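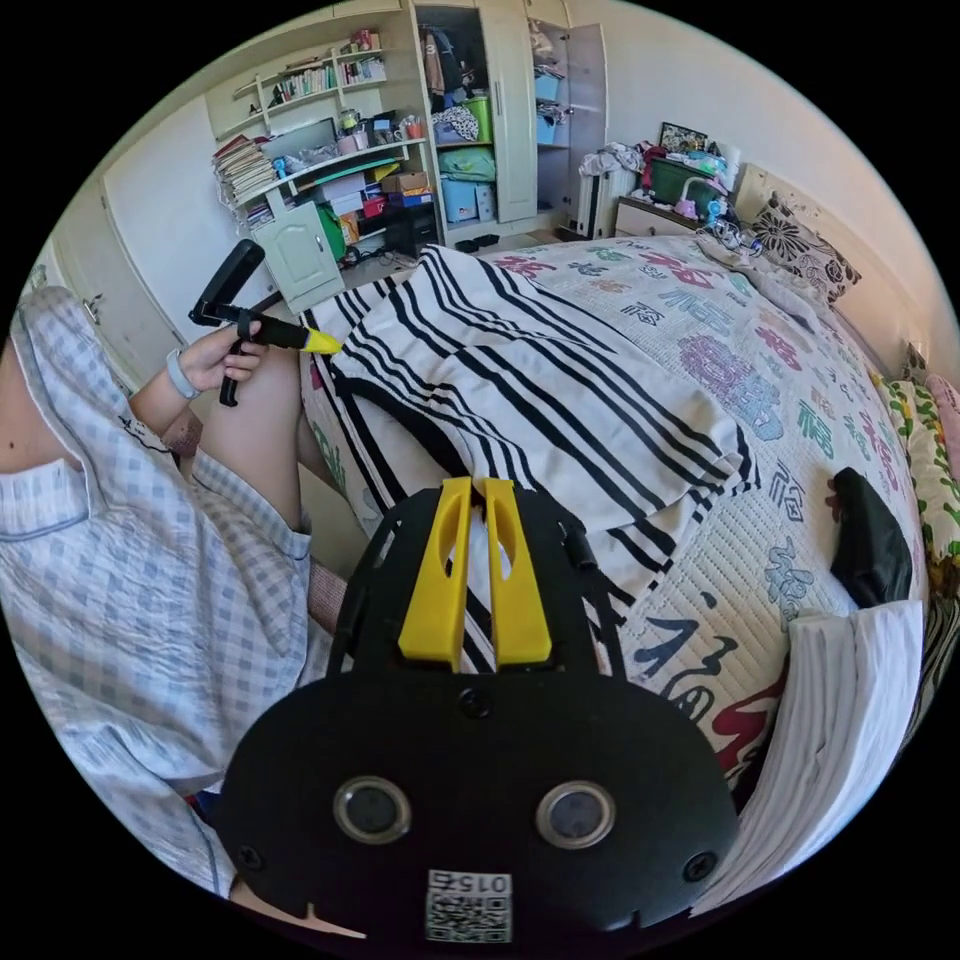
Why does a dish I marked as sold out still show on the online menu?
The kitchen screen and the online menu are two separate lists, and the online one is refreshed only every 15 minutes. If the dish is still there after that, the link between the two lists is probably broken and you should open a ticket.

Reading time: 2 minutes

Ticket 3347 – Mussels stay on the online menu after "sold out"
Product: Drumon menu manager
Customer: Piltulis, seafood restaurant, 14 tables
Handled by: Romana Jireš
Status: solved, kept open for one more week

Customer wrote:
We sell out of mussels nearly every evening. The waiter presses "sold out" at the till, it goes grey there, but guests still order it from the website for collection. Yesterday we had to call four people and offer them the fish soup. Please help before the weekend.

First reply, 10:20
Thank you for the clear message. Please tell me if this happens with all dishes or only with the mussels, and if the dish is on more than one menu.

Customer, 11:05
Only the mussels. They are on the evening menu and also in the "For two" set.

Notes
1. I marked the fish soup as sold out on their account. It went away from the website at the next refresh, so the refresh itself works.
2. I did the same with the mussels. Grey at the till, still on the website after 60 minutes.
3. I compared the item codes. The mussels at the till have a new code – the dish was deleted and made again in September, when the price changed. The website still uses the old code.
4. The set "For two" has the old code too. This is why the old item could not be removed completely.

What I did
I took the mussels out of the set, joined the old item with the new one, and put them back in the set. Then I asked the customer to publish the menu again. Pressing "Save" is not enough for this, it must be "Publish".

Customer, 16:40
Published. We tried sold out and back two times and the website follows. The set also disappears when there are no mussels, which we like.

Remarks for colleagues
When a price changes, the customer should edit the dish and not delete it. I have sent them the page about prices. The restaurant Ndung'u had the same trouble with their goat stew, but there was no set, so joining the items was sufficient. I have asked the developers for a warning when somebody deletes a dish which belongs to a set – no answer yet.

Irkon support desk | Contact us | © Irkon, all rights reserved | Back to top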